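The Towel Situation

I own 5 blue microfiber towels, all from Jelton, all bought in a fit of optimism about becoming a person who wipes things down. Folding them is supposed to take seconds. It takes me most of a podcast, and the corners still disagree.

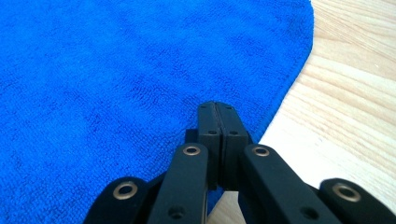 My current method is halves, then thirds, then a firm pat as if calming a horse. They look fine until they reach the drawer, where they puff back up and jam it shut. I've asked around. The usual advice is to own fewer towels, so in October I may look at a bigger drawer.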